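Clearing the table after rice or noodles

Take everything to the sink in one trip. A round tray with a rim does the job and keeps chopsticks from rolling off onto the floor.

Scrape the bowls first, then rinse in warm water. Dried rice needs a soak – 20 minutes is plenty. Don't leave wooden chopsticks in the soak. Wash them by hand, wipe them down and stand them tips up so air gets to them.

Keep the rack close to the tray. Bowls go in the back rows, small cups along the front. Wipe the tray last, rim included, as crumbs show up badly on black.

Bowl, yellow cup and chopsticks on the tray, next to the rack:
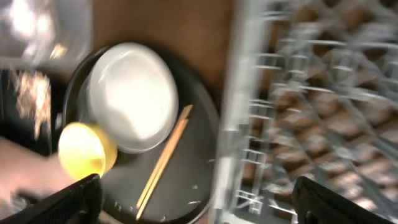 Getting tea stains out of cups

Rub with a damp cloth and baking soda, wait 2 minutes, then rinse.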